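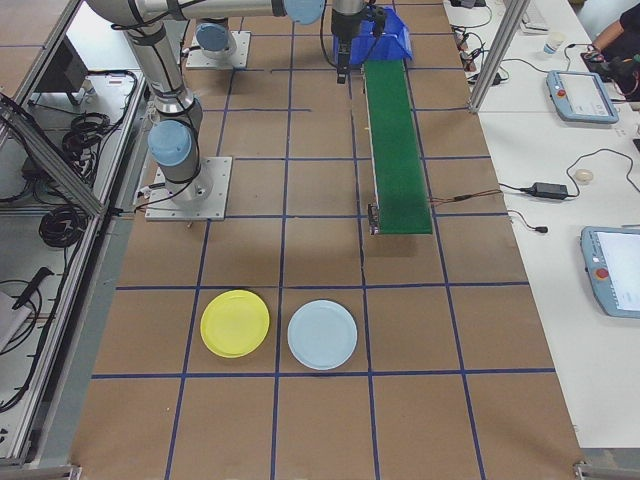
Ustholm Plates

Teleoperated demonstrations of tabletop plate handling, recorded at the Zonstead lab. Release date: 2023-11-23.

Contents

Each episode is one demonstration by a human operator driving the arm by remote control. There are 2 tasks: move the yellow plate to a named grid square, and move the light-blue plate to a named grid square. The tape grid on the brown paper is the reference for start and goal positions. The conveyor and the blue bin are not used in either task.

Format

One folder per episode, with video, joint positions, gripper state and a short text instruction. Timestamps share one clock. Episodes from 8 operators are included, and operator IDs are in meta.csv.

Known issues

Paper and tape were replaced in May - grid lines before and after do not match exactly, so use the calibration file stored with each episode. Failed attempts are kept and marked success=0.

License

Research use only. Send corrections to the Adomaitis group at Zonstead.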